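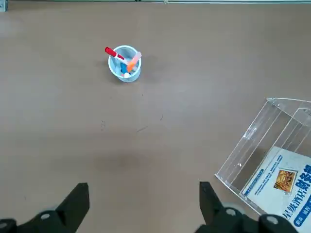 Ilse Oltmanns wrote in after my drawer post to say that she gave up on drawers for pens years ago, and that one cup per desk is plenty if you're strict about what goes in it. I love this! So let's set one up.

1. Tip everything out and scribble with each pen on scrap paper. Anything that skips gets 2 tries, then it's gone.

2. Pick a see-through cup. A light blue tint is fine (and pretty!), as long as you can spot a lost cap at the bottom.

3. Put back only what you reach for every day. A red marker, a highlighter and a blue pen get me through most of a week.
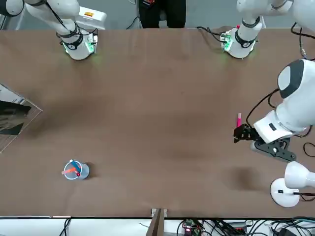
Desk & Drawer / Words: Rasha Daher, Istville / Updated in May

4. Drop the markers in one at a time and let them lean in different directions, so each is easy to grab.

5. Press every cap until it clicks before the marker goes in. Pink ones dry out on me faster than anything!

6. Give the cup a regular spot near the hand you write with, and wipe the tabletop there while you're at it.

Extras can live in a shoebox on the shelf. Mine holds 40, and I still have room for crayons.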